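Zokik let go again

7/3/25

So I finally sat down with the gripper problem, and it ate my whole evening and a good chunk of the night after it. If you've been reading for a while you know Zokik is my two-armed laundry project, and you know the dream is simple: shirt on hanger, hanger on rack, me on couch. The folding stuff I gave up on in March.

What happened this time was a fault on the right arm. I was on run 11 of what was supposed to be a nice boring set of repeats, same shirt every time, and right in the middle of a move the gripper just opened. No command, no warning, and down went the shirt, hanger and all. The hanger bounced, the hook went between two links on the left arm, and the left arm kept going because as far as it knew everything was great. There was a crunch. I slapped the power switch so hard I knocked my tea over (the keyboard lived, thanks for asking).

The log was less help than I wanted. One line, error 699, which in my own code means "gripper did not answer in time," and then a whole lot of normal chatter as if it hadn't happened. Past me wrote it so that when the gripper misses an answer, the controller sends it back to its startup position. And the startup position is open! I remember thinking that was a safe choice. It is safe if you've got a finger in there, I guess, but it's a lousy choice when the thing is holding something over another moving arm.

Why it missed the answer is a different story, and that one I'm less sure about. My best guess is the cable. When the arm reaches up high the slack gets used up, and I could make the error come back 2 more times by wiggling the plug at the gripper end while it held still. Velance sells a locking version of that plug and I was too cheap to buy it. It's on order now.

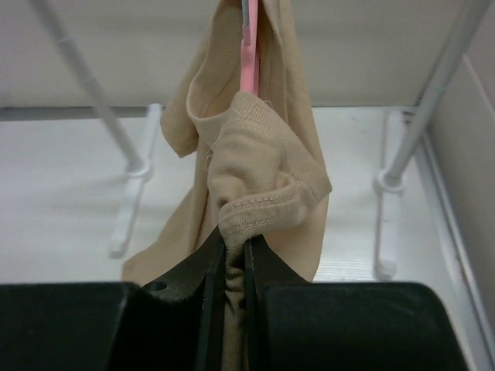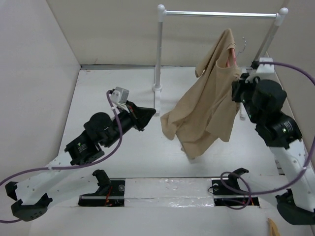
What I changed

First, a missed answer no longer opens anything. The gripper holds where it is, both arms stop, and I get an extremely annoying beep. If I want it open I have to press a key, with my own hand, like an adult.

Second, the timeout. It was set at 220 milliseconds, copied from an old Clovwood sketch I had lying around, and I had never once asked whether that number made sense. I've left it alone for now so I'm only changing one thing at a time, but I am logging every slow answer so I can see how close to the edge we usually run.

Third, the arms now check on each other before every move. If one has stopped, the other stops too. This should have been in there from day one and I'm a little embarrassed typing it.

Still on the list is a proper stop button I can reach without crossing over the keyboard. I also want to redo the cable routing on both sides, with a real loop of slack at the wrist, and I need to look hard at the link that got crunched. It moves fine but there's a click I don't love.

If you've had the same thing happen with a plug working loose on a wrist joint, leave me a comment and tell me what you used to hold it. I have tried tape. Please don't say tape.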